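Six weeks in the smaller place

21st October

I moved at the beginning of last month, from the house on Ventura Street where I had lived since my second job to a two-bedroom apartment on the other side of Gomwood. The distance is 11 miles. A few people have asked how it went and I keep giving them the short answer, so this is the long one.

The reason for the move was the rent. It went up twice in a row, and the second letter came with a list of things the owner planned to do to the building that I didn't need and would be paying for. I wrote back and asked if there was room to talk. There wasn't. I gave notice the same week and started looking.

I saw five apartments. Two were gone before I could call back. One had a kitchen with no window and a bedroom that looked straight into a parking structure. The fourth was nice but they wanted first, last, and a deposit that was more than I had. The fifth is the one I'm in. It's on the second floor, number 1827, and the stairs are wide, which mattered more than I knew at the time.

Getting rid of things

The old house had a garage and a dry basement, and I had used both the way everybody does. I gave myself a month to clear them. I'd read that you should start with the easy rooms, so I did the bathroom first, and it took half an hour and taught me nothing. If I did it again I'd begin in the basement, when I still had some energy and the truck wasn't booked.

Most of what was down there was packaging. I had kept the box for every piece of electronics I'd bought, including some I no longer owned. There were also paint cans, a tent with a missing pole, my brother's skis, and three bins of cables. I kept one shoebox of cables and I have already needed one that I threw out. It cost six dollars to replace, so I don't regret it much.

Books were harder. I don't reread much, but I like having them. In the end I kept the ones I could remember something about without opening, and the cookbooks with writing in them. The library's used bookstore took the rest, though they turned down the textbooks, which I should have expected. Those went in the recycling.

The dining table went too. It seated eight and had come from my aunt's house, and I had been eating at one corner of it for years. I listed it for what I thought was a fair price and got two messages, both asking if I would take half. I ended up giving it to a couple down the street who had just had their second kid. They carried it home upside down, one at each end, and I could hear them arguing about the route the whole way.

Movers

I got three quotes. The lowest came from a man who would not give it to me in writing. The highest was nearly double the middle one. I went with the middle one, a company called Clitico, and the final bill was $1255, with a charge for the piano bench that I still don't understand. I called about it and was told it counts as an instrument. I don't own the piano anymore, only the bench.

They were good, otherwise. Three people, on time, and they wrapped the dresser without being asked. One of them told me to take a picture of the back of the TV before unplugging it, and I did, and it saved me an hour that night. I had packed 39 boxes, all numbered, with a list in a notebook of what was in each. The notebook then went into a box. I found it on the third day, in with the pans.

Yesenia Arriaga came over with soup on the first night. She moved last year and told me to make the bed before I did anything else, and I pass that on to anyone reading. By nine o'clock I couldn't have found a pillowcase if you'd paid me.

What the smaller place is like

It's quiet in the mornings and loud between five and seven in the evening, when everyone on the stairs comes home. I can hear the upstairs neighbor's washing machine when it spins, but not her TV, and I've never heard her talk. I met her at the mailboxes and she asked if the washing machine bothered me. I said no. It does a little, but she runs it at four in the afternoon, and I can't think what she could do about it.

Heat is included in the rent. At the old house I kept the thermostat low and wore a sweater from Thanksgiving on, and I'm still in the habit of turning things down. I'll find out in December how warm they keep it.

The kitchen is a third of the size of the old one. I thought that would be the worst part and it has been fine. I own fewer pans now, so I wash them right away. I've stopped buying the big bag of rice. The one thing I miss is counter space when I bake, and I've been rolling dough on a board set over the sink, which works if you don't need water.

Storage took longer to figure out. The closets are deep and narrow, so anything at the back is as good as gone. I bought a Rekska shelf unit for the hall closet, the kind that comes flat with a bag of bolts, and put it together on the bedroom floor. Then I found that it didn't go through the closet opening assembled. I took it apart, carried the pieces in, and put it together again standing inside the closet with a flashlight in my mouth. Measure the opening as well as the space behind it.

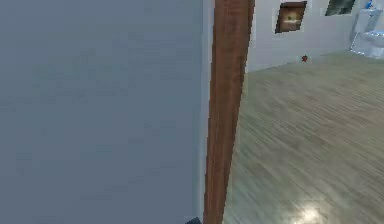
The other job that dragged on was changing my address. The post office part is easy. After that come the bank, the dentist, the car registration, the insurance, two old retirement accounts, and the pharmacy, which had me under an address from before Ventura Street. The dentist's office needed me to come in and fill out a form by hand. The insurance company changed it on the phone in four minutes and my premium went down a little, so that was the best call of the week.

I also had to cancel the internet at the old house, and I'd tell anyone to start that early. I was transferred three times and offered a lower rate each time for a service I had just said I couldn't use. Then I had to return the modem in person and keep the receipt. Keep the receipt. I was billed for the modem anyway, and the receipt is how I got the money back.

Money so far

I've kept track, mostly out of worry. With the movers, the deposit, the shelf, new curtains (the old ones were too long and I don't sew), and more takeout than I'd like to admit, I won't come out ahead on the lower rent until spring. After that it's a real difference every month. I had hoped it would be sooner, but I had also left curtains out of the plan completely.

I drove past the old house once, on the way to get my tires rotated. There was a dumpster in the driveway and the front hedge was gone. I had trimmed that hedge every summer and never liked it.

There are four boxes left to unpack. Two are photographs and papers, one is marked "desk," and one has no number on it and isn't on the list. I'm going to start with the desk one this weekend, as soon as I get my brother to come pick up his skis.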